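Does Your Lawn Need Everything on the Fall Menu?

Nilton Benavides has looked after lawns in Hestemdale for 14 years, and he still winces at the flyers that come through the door every October.

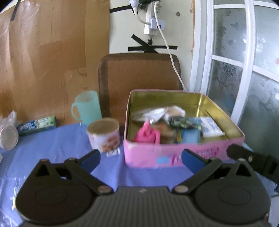 "Overseeding, winterizer, lime, the fall package," he says. "Ask them what the lime is for. Half the time they haven't tested the soil."

I had asked that very question of a company that quoted me for 2,000 square feet. The answer was that everybody around here needs lime. Benavides laughs at this, though not for long. His own soil in Hestemdale came back at a pH of 7, and lime would have been money thrown on the ground.

So is overseeding a racket too? He won't go that far. "Thin grass in the sun, good contact with the soil, you keep it watered, fine. But people throw seed on top of thick turf and feed the birds."

I pressed him on the seed itself. He sells a blend called Harnberg, and I wondered if it was any better than the cheap bag. "Read the label," he says. "Look at the weed seed and the test date. If mine is old, don't buy mine." He didn't have side-by-side results to show me, and I would have liked some.

Griet Goossens, who gave up her lawn service two seasons ago, is harder on the trade. "I paid for seven visits a year and couldn't tell you what four of them did," she says. She now mows high, leaves the clippings and reseeds the bare strip by the driveway. Her grass has clover in it. Benavides would spray that, he admits, if she asked him to.

She hasn't asked.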